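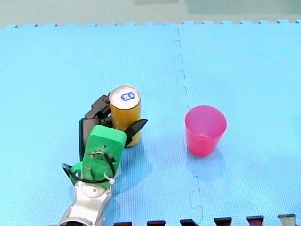 Can on the left tile, cup on the right, seam between them.

29 May 2026

Mat day! I finally got the blue foam down, and I'm far happier with it than I expected to be after all my grumbling about the price. The old rubber sheet from Paucar is rolled up behind the door and I would like it to stay there. It smelled, it curled up at the ends, and everything on it looked gray by the middle of the afternoon.

The tiles go together like a kid's puzzle, and I had the bag open and the first ones joined before I thought to check which way up they went. There's a fine texture on one side and the other is a bit slicker. Textured side up, please, if you ever take it apart. I left the border with its teeth showing along the far edge. Fotini Tzavaras says it looks like a castle wall and wants me to find the straight edge strips. They exist, they were in the Flostodden order, and I have no idea where they went. If you come across some thin blue strips that look like packing scrap, do NOT throw them out.

Pressing the seams shut takes more patience than you'd think. I knelt on the first one and it popped open again further along, so then I went along it slowly with the heel of my hand and that held. Thumbs are hopeless for it (mine are still sore). I'll look at the seams again after it's been down overnight, in case the foam relaxes.

Now, the things that go on it. I've settled on the gold can and the pink cup as the everyday pair. I tried the Grima cups first, the pale blue ones, and it was silly, you lose them completely against the foam. Pink you can find from the doorway. Same with the can, that warm yellow jumps right out. The silver top catches the ceiling light a bit, but I can live with it.

Stability notes, for whoever asks me again. The can is tall and slim and I was worried about it on something soft. Standing in the middle of a tile it's fine, I bumped my knee down next to it and it wobbled and came back. Put it right over a seam and it leans, only slightly, but I don't like it. So: can in the middle of a tile. Keep it closed, too. I know it's tempting to drink it, we had that happen with the last one, and an empty can on foam goes over if you so much as breathe near it. There's a tray of 30 in the fridge, have one of those!

The cup is less fussy. It narrows toward the bottom, so I expected it to be the tippy one, but there's so little weight up top that it just sits there. Mouth up, always. Upside down it traps air against the foam and slides around when you touch it, kind of fun but no use to anyone.

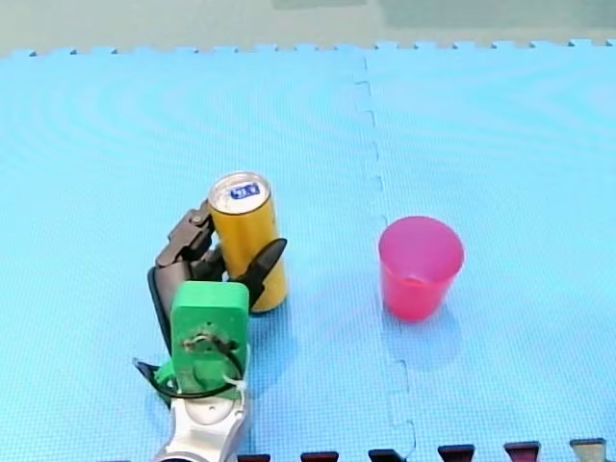

Gold can and pink cup, with open mat between them.

I've been keeping a good stretch of bare mat between the two. When they're close together you end up knocking one while you're reaching for the other (I did this, twice, while I was telling Fotini how carefully I'd set it up). She's in favor of taping little crosses down so they always go back in the same spots. I'm against tape on new foam. We tried it on the Paucar sheet and the glue never came off, it just collected fluff. Chalk might do. I'll try a bit on the underside of a spare tile first.

Cleaning: damp cloth, a drop of dish soap, nothing stronger. Please don't put the Skalico spray anywhere near it. The label says it's for hard floors and I believe the label. Dust gets into the joints, so run the soft brush along the seam before you wipe or you just make mud.

Still to do: find those edge strips. Ask Flostodden if they sell single tiles, I don't want to buy a whole bag again when one gets chewed up. Get a second pink cup before the shop changes its colors in September. Shoes off on the mat from now on, and yes, that includes me.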